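Tamihana bench cell

The Tamihana bench cell is a tabletop station for recording hand-guided gripper work, sold as a kit by Grallus and normally run with the Tronari recording software. An operator holds one gripper in each hand and carries out small jobs on a board while cameras record the movement. The recordings are used to train robot arms that carry similar grippers. The cell is usually described as needing little care. Shop experience gives only partial support to that claim, and much of what is written about upkeep of the cell comes from the maker.

Layout

The standard cell is a metal-railed table with a pale work board laid over a wooden base. The board is meant to be plain so that objects stand out from it. Cables from the grippers run off the side of the table to a recording computer placed on the floor or on a separate stand. An overhead camera is optional, and cells without one use a head-mounted camera worn by the operator.

Each gripper has a black body, two fingers and a marker plate on top. The plate lets the tracking cameras work out where the tool is and how it is turned. A small camera on each gripper looks out past the fingers. The two grippers of a pair are sold as identical, though they are calibrated separately and should not be swapped between hands without a new calibration. The early manual left this out, and a number of sites lost recordings before it was added.

Setup

Grallus gives a setup time of 21 minutes for a trained person. The figure starts with the table already level and the tracking cameras already mounted, two jobs that can take most of a morning in a new room. It also leaves out the software login, which on older Tronari versions has to be repeated after each cable change.

The usual order is to fix the board, route the cables, warm up the tracking cameras, and then calibrate the left gripper followed by the right. The fingers are opened fully and closed fully 6 times so that the software can learn the end stops. Operators often do this too fast. The software accepts the result anyway and shows a green mark, which has led to complaints that the check tests very little. A slow repeat of the same motion will often give a different reading for the closed position.

Cable routing gets a single paragraph in the manual and causes a large share of faults. A cable that is too tight pulls on the wrist and tilts the tool. A cable with too much slack drops across the board and can pass between a marker plate and a tracking camera. Clips are supplied for the table rail, but they grip poorly on rounded rails, and many sites use cloth tape in their place.

Routine care

The finger pads are the main wearing part. Grallus rates them for 2000 closings. The test behind that number used a smooth block held square between the fingers, and work with thin plastic parts or metal handles wears the pads at the edges first. The rating is best read as an upper limit. Pads should be changed when the edge begins to fray, whatever the counter says. The counter itself resets if the gripper is unplugged during a save.

Marker plates need to be wiped with a dry cloth. Solvent dulls the surface and makes tracking worse, sometimes only at certain angles, so the fault is easy to miss in a short test. The plate screws should be checked weekly. A loose plate does not stop a recording. It shifts the reported position of the tool by a small amount, and the error may not be noticed until a robot trained on the data misses its target.

The board should be cleaned of dust and marks and replaced if it warps. Low-cost replacement boards from Kesura fit the table, but they have a glossier face, and reflections from them have been blamed for dropped tracking. Kesura disputes this. No side-by-side test of the two boards has been published.

Check job

After any repair the cell is put through a check job, commonly one using a compartmented plastic organizer. The operator works near the organizer with both grippers, and the recording is then played back beside the tracking data to see whether the two agree. The organizer is a doubtful choice of test piece. Clear plastic is hard for cameras to pick out, and a failed check may say more about the lighting than about the gripper. Supporters answer that real work includes clear objects, and that a cell which passes only with bright, solid parts has not been tested in any useful way. Both views can be found in the same manual, 8 pages apart.

Results are scored by eye. There is no agreed limit for how far playback and tracking may differ, and two sites can reach opposite verdicts on the same recording.
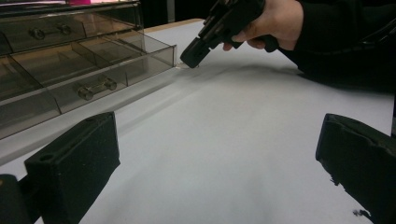
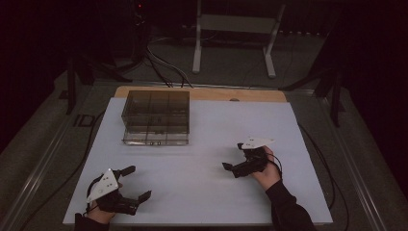
Hand-held grippers in use on a white work surface with a smoke-tinted plastic organizer. The second view shows both grippers, each with a white marker plate.

Repair

Pads, plates and cables can be changed on site with a hex key. The finger linkage is sealed, and opening it ends the warranty. Grallus asks for the whole gripper to be returned, together with its partner, because the pair is recalibrated as a set. Some owners keep a spare pair for this reason, which adds a cost that is missing from the published price of the cell.

Related articles

Finger pad wear
Gripper calibration
Kesura work boards
Marker plate
Motion tracking in small cells
Tronari recording software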